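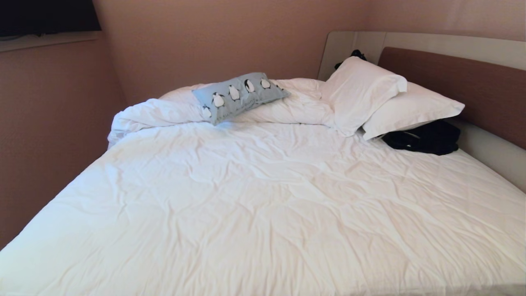 Robots making beds at work: what happens to our hours?

Posted in Work and Pay, September 2, 2023

I clean at a holiday flats company with 80 units. Since June they have had a bed-making robot on trial on two floors. It came from a firm called Lesolik. Management say no jobs will go, but the sheet they gave us says that once it is running on every floor a bed "need not be counted in room time". At present we get a set time per flat and the bed is a good part of it. We are also asked to strip the bed ourselves, move anything the guest has left on it, and stay nearby in case the machine stops. Can they cut the time per flat without asking us? And are we responsible if it damages a guest's things? I am on a permanent contract, 30 hours, no union.

Ehlers

Get your contract out and look at two things: the hours, and whether the time per flat is written in it anywhere. If you have fixed hours they can't normally cut those or your pay without your agreement. The time per flat is different. It is usually just how they plan the work, and they can often change that, but it still has to be possible to do the job in it. Stripping the bed, clearing it and standing by are all work and should be counted.

What helped at our place (hotel laundry, folding machines) was writing it down. For 4 weeks we each noted when the machine stopped, how long we waited and what we had to redo. The manager had only seen the supplier's figures. We didn't get everything back but the waiting time went into the rota.

On damage, ask for it in writing. Who moves guest belongings, where do they go, who signs for it. Ask as well who shows you how to stop the machine safely. You should have had training before working next to it, including the agency staff if you have any.

Before you sign any new terms, ring Acas. The call is free and they will go through it with you.

Hiltton

we had one of these. fine on a flat sheet, hopeless with a big duvet, and anything left on the bed and it just sat there waiting for someone. they sent it back. wouldn't worry

Gakent

I would worry a bit, even if yours goes back too. Ours stayed. Nobody was sacked, but two people left and weren't replaced, and the rest of us got more bathrooms per shift. My back is better for not lifting mattresses and my knees are worse. If they hold a meeting, ask what you will be doing with the time the machine saves, and get the answer in the minutes.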